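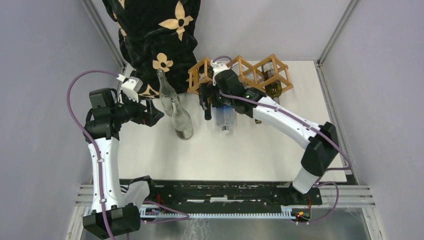
I have never been good with wine racks. The one in my kitchen came free with something, and for years I've been shoving bottles into it at whatever angle lets me shut the cupboard door. So I felt a certain kinship with the pair of arms I met at Ostrowski in September, where teaching a machine to put bottles away takes up a good part of everybody's day. The rack they use is a little wooden lattice, all diamonds and hexagons, and when I first looked in there was a green wine bottle already lying in the right-hand end of it. The right arm had its gripper right up at the front, with a dark bottle held neck down, and two clear glass ones were standing over to the left. I caught myself holding my breath. It's only a bottle! But you do.

Ostrowski has the upper floor of an old envelope works, up a staircase that smells of floor polish and toast. I'd gone to meet Gangadharan Shetty, who runs what the company calls the Brerar collection. Brerar is the learning system. The collection is the enormous heap of examples it learns from, and Shetty is responsible for the heap. He came to it from hotel kitchens, and he still talks about the work as if it were a dinner service: who's on, what's short, what has to go out before six.

The idea is simple enough to explain on the stairs, and he did. You don't write the machine a set of rules for picking up a bottle. People have tried that, he says, and the rules get very long and then somebody brings in a square bottle. You have a person move the arms through the job, you record everything the arms do and everything the cameras see, and then you do it again. And again. One go at the job is called an episode. The target for bottles alone is 3000 of them, and on the morning I visited the tally on the whiteboard stood at 931.

"So you're a third of the way," I said, rather brightly.

"We're a third of the way to finding out what we should have collected," he said, and went to put the kettle on.

I spent a good while watching the operators. They work in pairs, one driving and one resetting, and they swap every half hour or so before the driver's shoulders go. Resetting is the bit I hadn't thought of. When an episode finishes, someone has to move everything into a new muddle. It has to be a proper muddle, too. People left to themselves are terribly tidy. They put the tall one at the back and leave the same sort of gap between things, and the machine quietly picks up the habit along with the skill. Shetty's cure is a pack of cards, each with a rough layout scribbled on it, shuffled every morning. Some of the layouts are downright spiteful.

The bottles are a spiteful lot as well. Clear glass is the worst, I'm told, as a camera tends to see whatever is behind it. Labels help. Plastic is kinder to drop but slides about. The backdrop gets changed too, so that the system doesn't decide that bottles only exist in front of plain walls, and the day I was there it was a black cloth with great big cream flowers on it. I rather wanted it for my sofa. 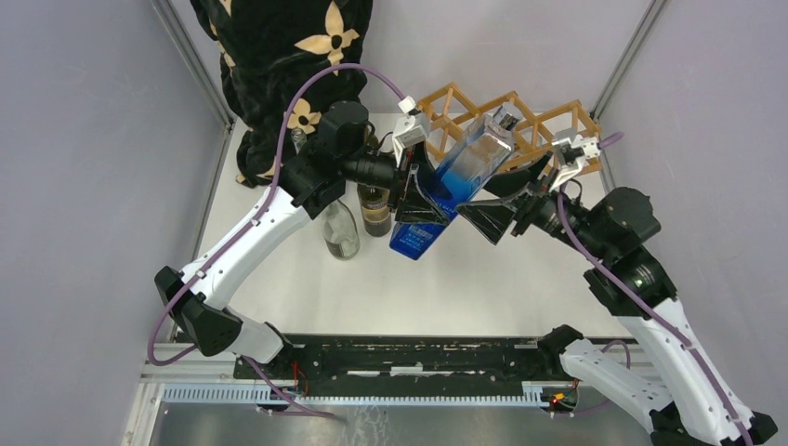 Two grippers, one bottle: both arms close in on a tall blue-and-clear one in front of the rack.

Using two arms on one object is the part they're proudest of and the part that makes them swear. With one arm you can get away with a lot. With two, each has to leave the other some room, and a driver who is brilliant with the right hand may be hopeless at telling the left one to wait. I had a turn (of course I had a turn). I managed 4 episodes in the time a regular would do a dozen, and in one of them I spent a full minute nudging a bottle gently in the wrong direction with great concentration.

I assumed mine would be thrown out. Shetty kept two. Everything goes through a checking tool called Plamov, where someone watches the recording back and marks it as good, bad or interesting, and a fumble that gets put right can count as interesting. A system that has only ever watched perfect work has no idea what to do when a bottle starts to lean. The really smooth runs go to a separate folder, Fastgate, and are used when they want the arms to hurry up a bit.

I asked him how he'd know when the heap was big enough. He said he'd ask for more whatever happened, like any chef with a store cupboard, and then he had to go, as the next pair were coming on and someone had mislaid the cards.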